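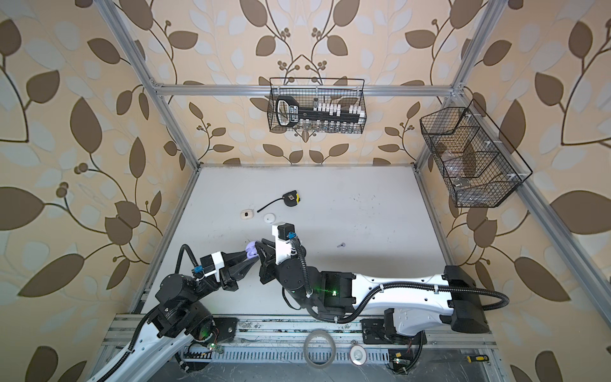 The two-arm Ridetti kit at work on its tabletop, with a lavender-purple piece in the left gripper.

I have wanted a pair of robot arms since I was nine, so take my enthusiasm with a little salt. The Ridetti is a bench kit from a small outfit called Tustesik: two arms, two grippers, a camera on each wrist, and an aluminum frame to bolt the lot into. You teach it small jobs by showing it how they go, then you let it have a try. It costs more than my first two cars put together (they were not good cars), and I spent a good part of August finding out whether I'd want one at home.

Lucyna Zalewska, who runs demos for Tustesik, met me with coffee and a binder. The binder is the manual. It's thick, it's friendly, and chapter 4 is where I would tell any new owner to start, whatever the cover says. The first three chapters are mostly about the frame, and you can put up a frame without reading 17 pages on corner brackets.

What struck me first was how quiet the thing is. I expected whining motors and got a soft hum, a bit like a fridge in the next room. The second surprise was the size of the arms. They're long, and if you're picturing one on the end of your desk next to the printer, get a tape measure out before you order. I'd give the kit a whole table and plan on losing the table.

Now, the fun part. Lucyna likes to start people on handling little things, the kind of stuff that's in everybody's pockets and kitchen drawers. Passing a small object from one gripper to the other sounds like nothing, but it's a lovely test! Both arms have to agree on where the thing is, and one has to let go at the right moment. My own first attempts at teaching this were terrible. I rushed, the arms rushed, and we all had to calm down and start over.

Hinged things are another step up, and I got hooked on them.
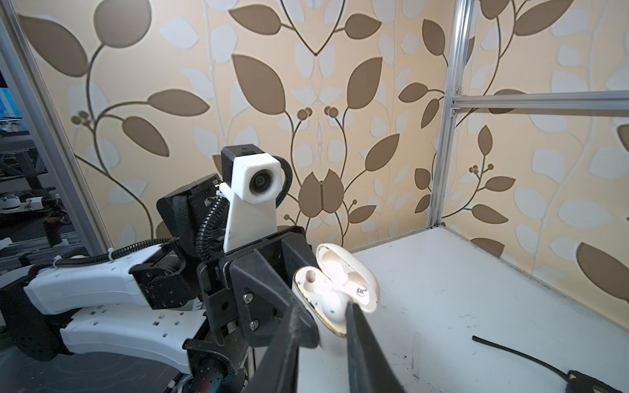
An earbud case is smooth and rounded, and it has a lid with its own ideas about where it wants to be. Squeeze in the wrong spot and you're chasing it across the table. I burned most of an afternoon on this sort of job and would happily have burned another. The wrist cameras earn their keep here, and I'd pay extra for them if they weren't already in the box.

My gripes? The software is fine once you're in, but setup asks you the same questions twice — I checked — and the help pages assume you know words you probably don't. Xolani Naidoo, who teaches an evening class with a rival kit, the Plendex, told me his students are up and running sooner. He also told me he'd swap for the Ridetti's grippers tomorrow.

Spare fingers are sold in pairs, the warranty covers the motors, and the Oosthuizen store carries the whole range if you'd like to try before buying. Ask for the later version of the binder. It has an index.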